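Small Instruments: The Lasard Collection
August 1, 2021

The Lasard collection of toy and classroom instruments came to us in March in 23 boxes. Sorting it took most of the spring. The captions on this page give the catalog notes for some of the percussion, which makes up the largest group.

Click any picture to enlarge. Catalog numbers are given where we have them.

Drums

Most of the drums are small enough for a child to carry under one arm. The red ones outnumber every other color. Several came without sticks, and a few sticks came without drums. We have kept loose sticks in a separate drawer until they can be matched.

Catalog no. 629 is a Serkness drum bought for a nursery school. The school's name is written inside the shell in pencil. Its strap is missing.

The Clavska drums are a later purchase. They were used for marching games, and the heads have been replaced at least once.

Trays and tables

Each instrument is laid out on a plain table before it goes back into storage. Small parts go in a tray so they stay with the right piece. A red drum with its white stick, and the white tray:

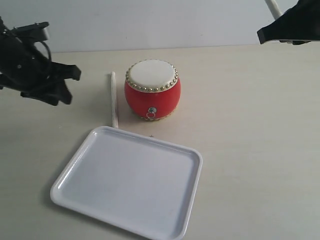 Sticks are measured from tip to end and the length is entered on the card. Drums are measured across the head and again at the base, as the two do not always agree.

Shakers and bells

There are 70 items in this group, mostly hand bells. The 4 shakers marked Yu are kept together in their own box. Pictures of the bells will be added when the cards are finished.

Visits to see the collection are by appointment.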